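2 min read

November, bench notes, gripper comparison, continued

Started 9:40. Same two arms, same controller. Still on the stock two-finger grippers, so this is the baseline and nothing more. The Ekberg soft pads are in their box until I have numbers I believe for the black fingers.

Malhotra's sheet says 3869 cycles without a dropped part. Fine. It doesn't say what the part was, and I would bet on a machined cube. A glossy apple is a meaner test. It rolls and it has no flat side, and if you close too hard you find out the next morning when it goes brown.

Task for today is plate to bowl, one apple, both grippers parked high at the start. Either arm may do the pick but it has to say which in the log. Last time the log just said "arm" and I threw away half a day's work.
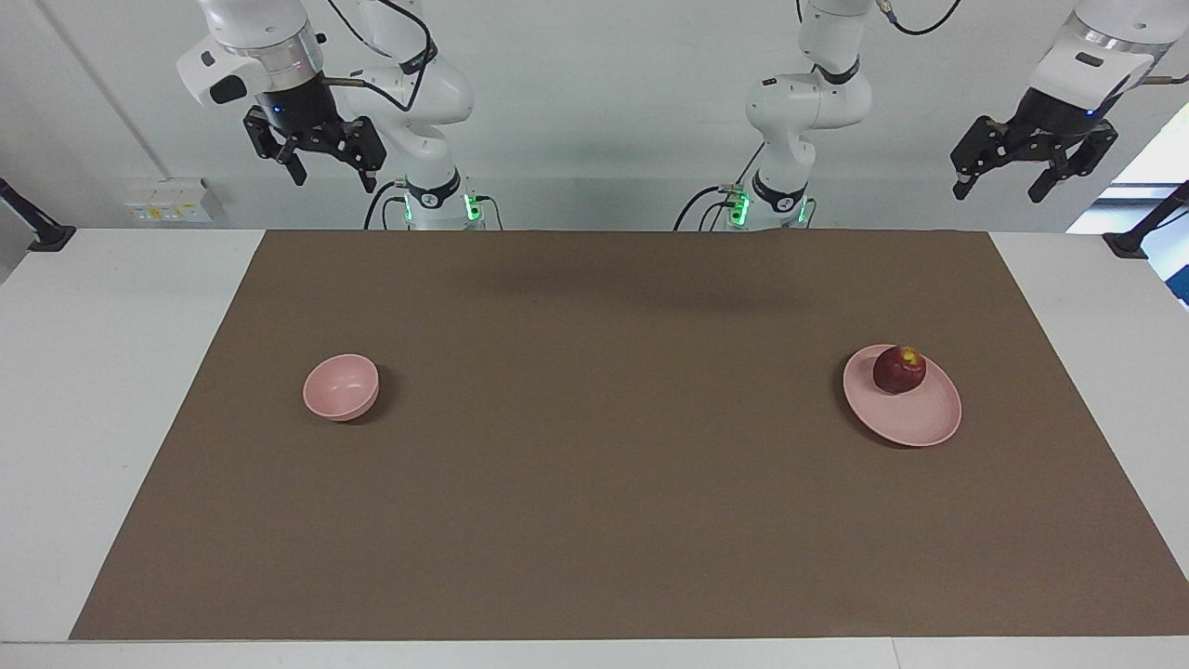
Notebook 3, p. 378

Start pose as I want it kept. Bowl on the left of the brown mat, plate on the right, apple toward the back of the plate. Remember the naming: the robot's right arm is on OUR left. I got this wrong in the config once already, and I don't want to read another message about "swapped" arms from someone standing on the other side of the table.

Things I don't trust yet:

- Pink bowl and pink plate. Whoever picked matching colors wasn't thinking about the detector. Curnus claims their camera package doesn't care. We'll see. Run it with the lights down too.
- The shadow band along the back of the mat, in front of the bases. It moves with the arms. Daylight from the window on the right won't help either.
- Force setting 3000 (controller units, whatever those are). The Fulluvton manual gives 3141 as the default for "delicate goods" and doesn't define delicate. Starting lower.
- Plate rim. If the fingers come in low they'll catch it and drag the whole plate, and the log will call that a successful grasp.

Pads go on only after the baseline is done twice, same apple if it survives. If the soft ones win by a couple of picks I'm not calling that a result.

To do: tape marks under the bowl and plate, ask for the cycle test conditions in writing, new apples.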